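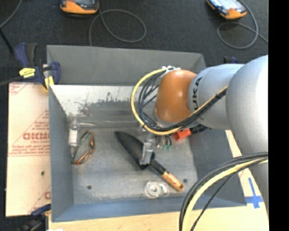 From: Indrek Rimkutė
To: korfball-talk list
Date: 21/02/2024
Subject: Re: streaming of the league matches, and the commentary

Hello all,

I answer to Henk below, and also a little to what Willy wrote on the same subject. Sorry for the length of it.

Henk Bosman wrote:

> I watched the Letgate match on the new stream and I must say I was
> disappointed. The picture was fine. But the commentator explained
> the rules for the whole first half, as if none of us had ever seen a
> korfball post. After the third explanation of what is a defended
> shot I turned the sound off. We had 344 viewers at the highest
> point, and I would bet that nearly all of them are players or parents
> of players. Who is he talking to? I propose that we ask Lieven to
> go back to the old style: names, score, substitutions, and quiet
> in between.
>
> Also the score graphic covers the post at the left side. Please
> can somebody move it.
>
> Henk

I agree with you about the score graphic. It was the same in the match before, when Nulia played at home, and two goals I could only understand from the reaction of the bench. I think it should go to the bottom. Thijs Kramer makes the graphics, so I put him in copy.

About the commentary I see it differently. I came to this sport when I was already 31 years old, after I moved for work, and the first match I saw was on a stream like this one. There was no explanation at all. I saw a player with a free view to the post and he did not shoot, and later another one did shoot and the goal was refused, and the commentator only said "defended" in a tired voice. I had to write to a colleague to ask what it means. If he did not answer me that evening, maybe I would never have gone to a training.

So I would like to keep the explanations, but I also understand that it is too much to hear the same one three times. My suggestion is this. Before the match there are almost 9 minutes where the stream shows only the warming up and there is music. Lieven could use that time for the basic rules: four men and four women in each team, no running with the ball, you change the zone after two goals, and what is a defended shot. After that, during the match, he explains only when the referee decides something that is not clear. In the second half he can assume that people know it.

I also want to say something about "players and parents of players". I am not sure it is true. After the Letgate match Lieven sent me the list of comments under the video and I read all of it, it took me a good part of the evening. Many I recognized, of course. But there were people who asked where they can try it, and one man who thought it was a kind of netball and stayed until the end anyway. He wrote that the last period was more exciting than the football he had on the other screen. This is one person, I know. But when the club in Lindulus began with their open evenings last September they also had only a few, and now they have a second team.

What I did not like in the commentary was another thing, and I did not see it mentioned here. When Fang came back from five goals behind, he was still talking about the history of the hall. The three goals came very fast and he missed the name of the scorer for two of them. For me this is more serious than too many rules. The player was a substitute, she is 17, it was her first match in the first team, and her family will look back at this video. Somebody should give Lieven a paper with the names and the numbers of both teams, substitutes included, before the start. I can do this for the home matches if the coaches send me the list in time — the evening before is enough.

Willy Smits asked if we can have two commentators. I like the idea, one for the play and one for the explaining, but we have only one good headset and the second one makes a noise when you move your head. A new one costs 90 euros. Willy, if you are willing to sit next to Lieven at the next home match, please write to me directly, and I will ask if the club can pay it. The money from the posters was 200 euros and I believe it is not spent yet, but I have to check.

Henk, I hope you do not take this as against you. You watch every match and you are the only one who writes to the list when something is wrong, and I prefer this to silence. Please try it once more with the sound on.

One practical point for everybody: the link for the next stream will be different from the old one. I send it to the list when Thijs has tested it.

Greetings,
Indrek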